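Moving the blog, and what I kept

Jan 5, 2022

I finally moved this site off Clillo over the holidays. It had been there since I started writing, and the price went up again in June, so I gave myself until the new year to get out.

The export gave me one big file with every post in it and a folder of pictures with meaningless names. The posts came across fine. The comments came across without dates, so old threads now read in the order the new host felt like putting them. I fixed the ones on the Villanueva trip posts by hand because people still land there looking for the bus times. Those times are out of date, by the way. I've put a note at the top.

I settled on Rurnen for hosting. It's plain, it loads fast, and I can edit a post from my phone. The search box is poor. If you type "Ranham" you get the walking posts but also anything with "ran" in it.

Going through the archive took longer than the move. I deleted 100 posts. Most were two lines and a link, and the link was dead. I also dropped the monthly reading lists from the first couple of years, which I had stopped finishing anyway. The longest post I kept is just over 2,000 words and it's about replacing a bathroom faucet. It still gets mail.

A few things are still broken. Footnotes jump to the wrong place, and the old category pages go nowhere. The feed address has changed too, so if you read this in a reader you'll need to subscribe again from the link in the sidebar. It shows the last 10 posts. 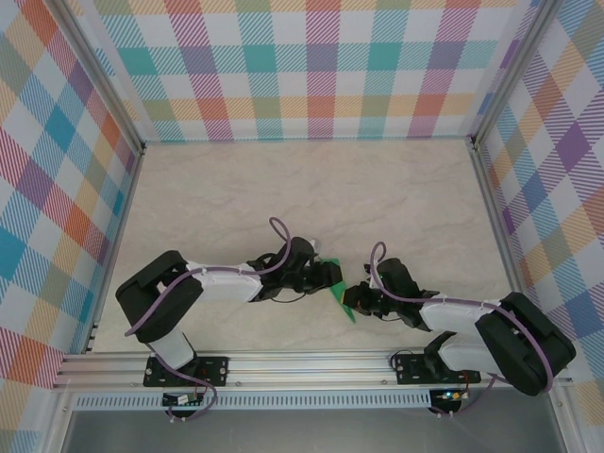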